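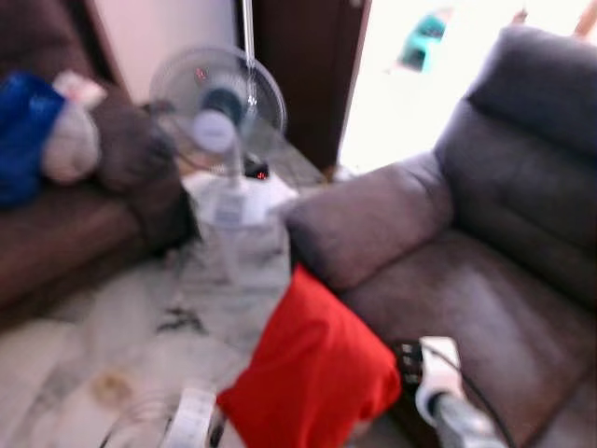 Brown sofa and a standing fan.

Home | Strings | Reeds | Guides | Contact

Section 2: Putting new strings on your Arnero and getting it to stay in tune

Okay, so your Arnero has been out of its case for a while and the strings have gone dull. Mine go dead after about 40 hours of playing, and I'm pretty gentle! You'll need a fresh set (I use the Clatico mediums), a string winder, a soft cloth and a tuner. Give yourself an evening the first time.

1. Lay the instrument on a folded towel with the neck supported.

2. Loosen the lowest string until it flops, then unhook it at the tailpiece. Leave all the others on for now.

CAUTION: Please don't take every string off at once. The bridge on this model isn't glued, and I've had to chase mine across the floor – twice.

3. Hook the loop end of the new string over its pin and run it up through the bridge slot.

4. Push the other end through the peg hole, leave yourself two inches of slack, and start winding toward the headstock. You want the coils side by side, going down the peg.

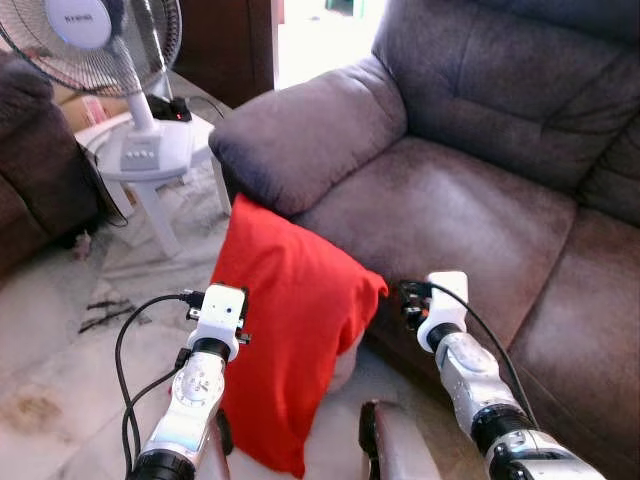

Red cushion against the recliner sofa.

5. Bring the string up to just under pitch and stop there. Do the next one the same way, working across to the thinnest.

NOTE: If a peg slips, rub a little Furukawa peg paste on the shaft, turn it a few times and try again. One tin has lasted me through 9 sets so far.

6. Once they're all on, look at the bridge from the side. The back face should stand straight up. If it leans toward the headstock, ease it back with both thumbs, a tiny bit at a time.

7. Now tune properly, low to high, and then go through the whole thing again (and probably again, sorry).

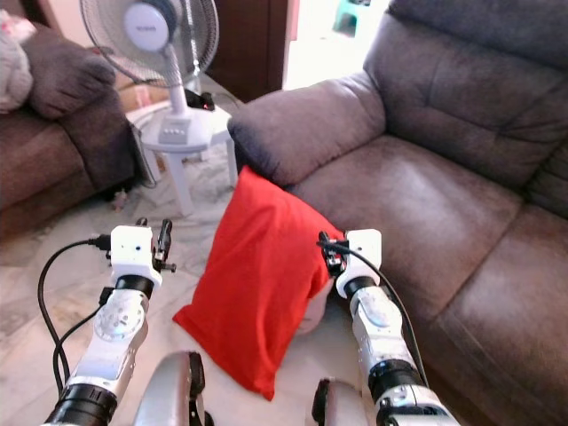
Page last changed: July

New strings stretch for a couple of days, so I tune before I play and once more in the middle. Chrysoula Alexiou, who taught me on an old Vandis, liked to tug each string gently at the halfway point and retune. I do that too now and it really speeds things up.

CAUTION: Keep your face back while you bring the thinnest string up. It's the one most likely to snap.

8. Wipe everything down, snip the extra wire at the pegs and tuck the ends in.

If you still hear a buzz on the open strings, go to Section 3, Bridge and nut.

Related pages
Choosing a string gauge
Bridge and nut
Fitting a shoulder strap
Winter care for wooden pegs

Questions? Write to Reiko Hamada through the contact page | Copyright Arnero Player Guides | Back to top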